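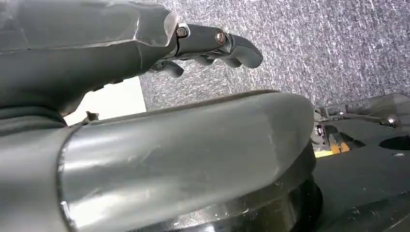 The hand, hanging over the carpet between jobs.

Védís Bach asked me last week whether I'd let a robot clean my kitchen yet, and I've been chewing on it ever since (sorry, Védís, you wanted a yes or a no and you're getting a whole post).

My short answer is no. My longer answer is that I'd let one hand me things. Picking up a mug is pretty well handled these days, as far as I can tell. What gets them is the flat, thin, slippery stuff — a playing card, a coupon, the lid off a yogurt. I have trouble with those myself, and I've had fingers all my life!

So I've become very fond of watching machines deal with cards. A hotel key card is a lovely little test. You have to get hold of it, keep hold of it, and bring it to the reader without covering up the part that matters. My mother worked a front desk for years and did that all day long while talking on the phone.
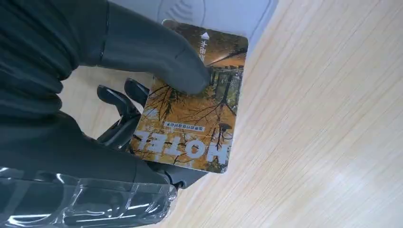 What I'd pay for

If somebody sold me an arm for $1,390 that could match socks and empty the dishwasher, I'd clear a corner for it tomorrow. At $3,190 I'd want it to do the fitted sheets too, and I don't believe anything on earth can fold those. Ask me again in October, when the leaves need raking.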